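Skip to content
Home / Kitchen & Table / Table Linens / Delić Grid Tablecloth, Teal

Delić Grid Tablecloth in Teal
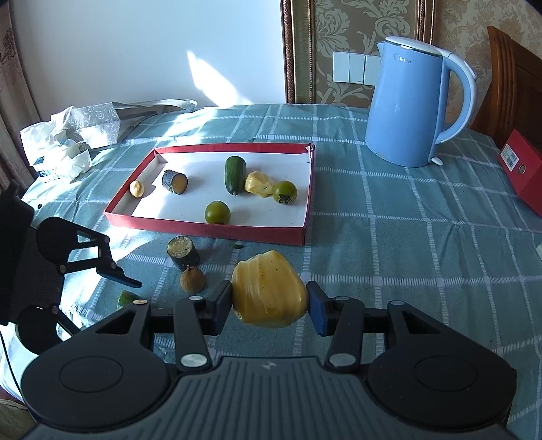 Reading time: 4 min

I'm going to say right away that I never meant to sell tablecloths. The shop was going to be bowls and boards and a few nice knives, and then Lorna Gillies brought one of these into the back room in Cliltville and spread it over our packing table, and I spent the rest of the afternoon leaning on it and stroking it like a cat. So now we have tablecloths!

It's a teal-blue cloth with a white grid printed over it, lines and small squares, and it comes from Delić. I like a grid on a table. Your eye has something to do, crumbs don't shout at you the way they do on plain white, and if you're the sort of person who likes plates lined up (I am, Uwe isn't) you get a bit of help from the pattern.

The color is the main thing, though. I had a real wobble about it on the screen, where teal can go either swimming pool or hospital curtain depending on your monitor. Then I looked at it with food on it. Pale yellow fruit looks fantastic against it, and so does anything green -- a cucumber, a green tomato with the stem still on, the dark skin of a cut vegetable with that yellow-orange inside. Add something red, even just a red box lid with a white inside used as a tray, and the whole table wakes up. I now do my sorting like that most weekends, lid in the middle, fruit and vegetables in the lid, the overflow straight on the cloth.

And it's happy in strong light. With sun coming across it at a slant the blue goes lighter and the grid still reads, and that was one of my worries with a printed pattern. Our dining room at home gets fierce sun in the morning and ours has been on the table by the window since before we listed it.

What it goes with

People write to ask me this more than anything else, so let me have a go. Wood, yes, any wood, carved and dark or plain and pale. Patterned wallpaper, also yes, which surprised me. I'd have told you a grid and a beige damask would fight, and they get along very nicely, I think because one is all curls and the other is all straight lines. Light blue is good too. A light-blue kettle with a white lid and handle picks up both colors in the cloth without looking like you bought a set (and I do keep the kettle on the table, I can't be getting up every time I want tea).

What I wouldn't do is put it under another busy check. I tried it with our gingham napkins and had to go and sit down.

Sizes and ordering

It comes in 2 sizes. The small one is item 1060 and it's meant for a four-seat kitchen table. The large one is item 2035 and goes on a six-seater with a decent drop at the ends. Measure your table first, please, and add the overhang you like on both sides, not one. I say this as somebody who has taken back a lot of parcels.

Both are in stock in teal. Delić has talked about a rust version, and if it ever turns up I'll put it here. The mist gray that's still on some old price lists is a different cloth, from the Mistier range, and we've sold the last of it.

Washing

Cool machine wash, inside out if you can be bothered, and hang it up damp so the creases drop. I don't iron mine. Fruit juice I dab with cold water straight away, and for sticky things -- jackfruit, I'm looking at you -- I rub a little cooking oil on my hands before I start peeling so that less of it ends up on the cloth in the first place. Keep it out of the dryer. Lorna put hers through on high and it's now a very handsome tablecloth for a smaller table.

Postage

We send from the Sarkargate warehouse, folded flat in paper, usually within 2 working days. If you order the large one along with anything breakable we wrap the breakable in the cloth, so shake it out gently over a bed or a sofa!

Returns are fine as long as it hasn't been washed. Pop a note in with your order number and send it to Uwe Brandes at the warehouse, who does all the refunds and is quicker at it than I am.

Questions about fit, color or matching go to me through the contact form. Tell me the length and width of the table and what's on the walls.

Size: Small (1060) / Large (2035)
Color: Teal
Add to basket
Save for later

Page updated Saturday, May 1, 2021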